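Week 4 handout: learning from demonstration with two hands

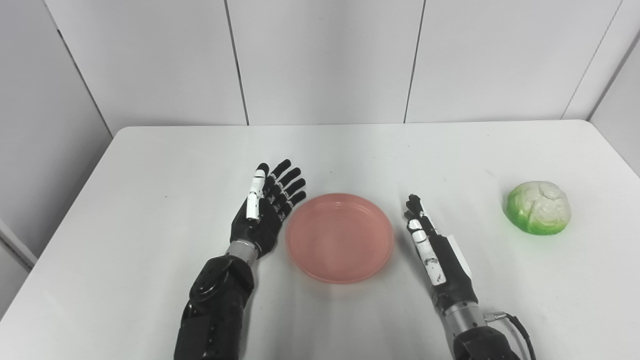 Fig. 1. Both hands at the plate, cabbage off to the right.

Right, so last week we finished on single-arm grasping and I promised you something messier. This week it's two hands, five fingers each, and the method I'll keep calling Kudo, because that's the name we gave it in the Larnberg lab and I can't get used to any other.

The task in these notes is "put the cabbage on the plate". I like it because you can explain it to anyone in a corridor, and yet it's horrible to write down as a set of rules. Try it on the bus home. Which hand goes first? Does the plate need holding? Where do the fingers go on something round and crinkly?

Look at the figure before you read on. The cabbage is well over to the right and neither hand can get to it without moving first. A method that only learns the grasp itself has nothing useful to say at that point, so the way there has to be learned too.

How we did it. A person drives both hands and we record the camera view from the head along with all the joint positions. We took 127 demonstrations in June and threw out 22 of them, mostly where the driver changed their mind halfway. (More on whether that was wise in the seminar – I've gone back and forth.) The policy then looks at the current picture and joint positions and predicts a short run of moves, not just the next one. It carries out part of that run, looks again and predicts afresh.

Why a run of moves? If you predict one step at a time, small mistakes pile up and the hands start to dither. You'll see this in the exercise if you set the run length to 1. It's quite funny for a minute and then very annoying.

The bit I find most interesting is what happened when we trained the two hands separately. Each one was perfectly fine alone, but together they kept arriving over the plate at the same moment. Training them as one system sorted most of that out. I don't think we fully know why the rest remains, and the Utis people, who tried it on their own set-up, got stuck in the same place.

For next time:
Read the Braltska paper, sections 2 and 3. Skip the proof.
Run the exercise with 5 different run lengths and plot the success rate for each.
Bring one failure you can't explain.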